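Zoia Vakulenko has run the returns room at Faneo in Pramthorpe for long enough to remember when it was six people and a radio. The firm rents out furnished desks and small offices, and whatever tenants leave behind comes back to her in crates. Since November a two-armed station has done part of the sorting.

"It does the small stuff," she says. "Pens, bottles, the tissues people leave in everything. You lay it out on the table and the arms put it where it goes."

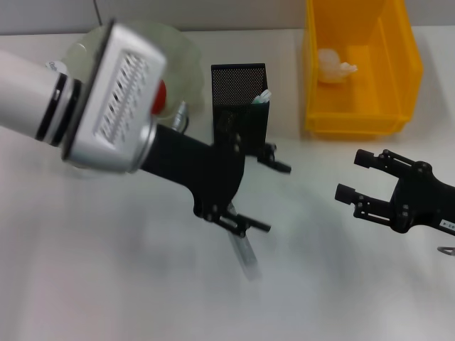
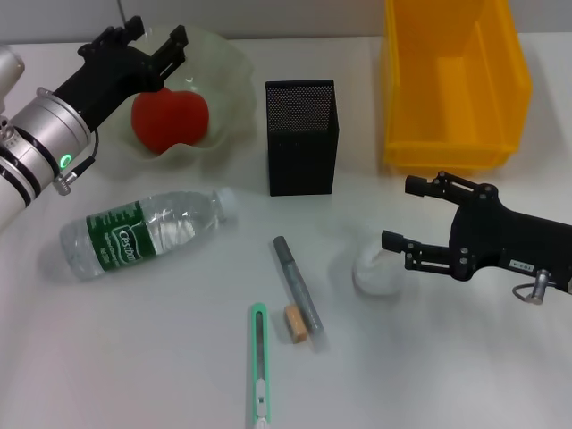

Desk items at the sorting table, with the pen holder and the yellow bin at the back.

Radymyr Polishchuk sees it differently. He worked the evening sort before the station came and now spends most of his shift next to it, and he says the job got quieter but not easier. "Before, my hands were busy and my head was free," he says. "Now I stand there and watch, and if I drift off for a minute I pay for it."

Vakulenko doesn't argue with that. The first weeks were bad, she says. The old line handled 800 items on a good shift and the station managed 409, with a person clearing up after it. The best figure so far is 670. She keeps the totals on a sheet by the door – management at Shevchuk, the parent company, asks for them every month.

Nobody was let go, though 3 people moved to the repair bench, and one of them asked to come back. She said no. "There wasn't a place to come back to. I didn't like saying it."

What changed most is the order of the day. Crates used to be tipped out and picked through by whoever was free. Now someone has to spread things so that the arms can get at them, and that person decides how the shift goes. It pays the same as the old job. Polishchuk thinks it should pay more. Vakulenko has asked for that twice and is waiting for an answer.

Both of them complain about soft things. A pen is a pen, Polishchuk says, but a tissue has a new shape every time. He would like the crew to pull paper out by hand first. Vakulenko wants to leave it in until the spring, when the people from Jirner, who look after the software, are due to visit.

She is also keeping one hand-sorting table by the window. Some of the newer staff have never worked a full crate on their own, and she wants them to learn. "If the station is down, the crates still come," she says. Polishchuk takes that table when he can get it, usually after eight in the evening.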